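Sorting Before Steel

At the Woltdale robotics club, no one touches the real arm until November. For the first stretch of the school year, the work is done in a simulator the students call Pranine, on a row of desktop machines in the back of the electronics lab.

The task this season is a tabletop pick: approach a part, close on it, lift it clear, set it down inside a marked area. Each attempt is scored by script. A run that ends with the part outside the area scores zero, whatever came before.

Carys Craddock, who teaches the Friday session, asks each team for 300 logged runs before she will look at their code. Chiến Phùng's team passed 3,000 in the second month. Their success rate stood at 85 percent on parts placed upright and well below that on parts lying flat.

"Cylinders on their side are the problem," Phùng says. "The fingers come down a little off center and the part rolls. We changed the approach angle 11 times."

Matilde Barreto handles the scene files. She sets where each object starts, its mass and its friction, and she varies the friction between runs so the teams cannot tune to one value. Long rods and red-handled or red-headed tools were added to the set after the first round, along with small hardware.

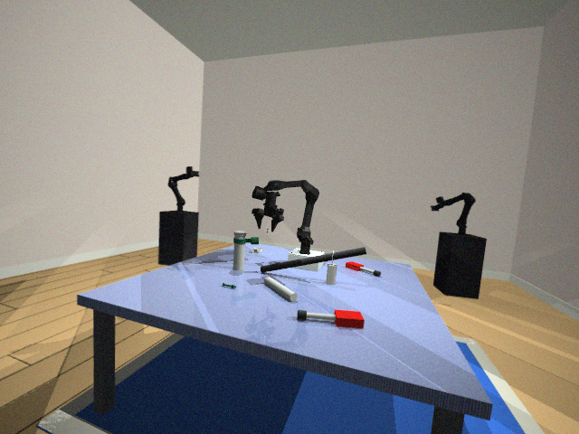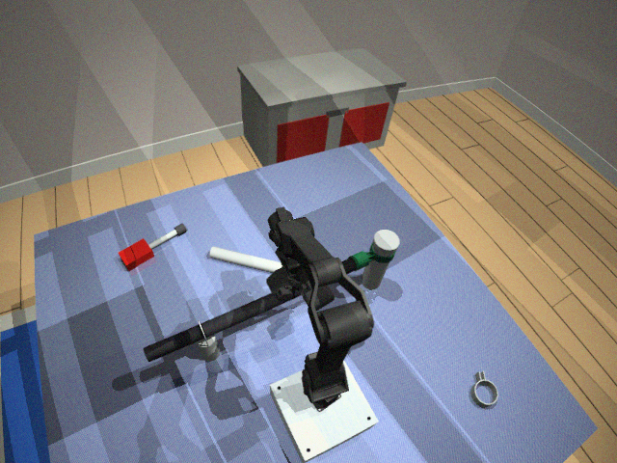 Two views from the club's simulated workroom, with a mix of parts on the table.

From Simulator to Bench

The physical arm is kept at the Jelínek workshop across the parking lot. Sem De Haan wrote the layer that passes commands to it, with joint speed capped at a quarter of the simulated value. Teams keep the cap for their first week on the bench, then apply to have it raised.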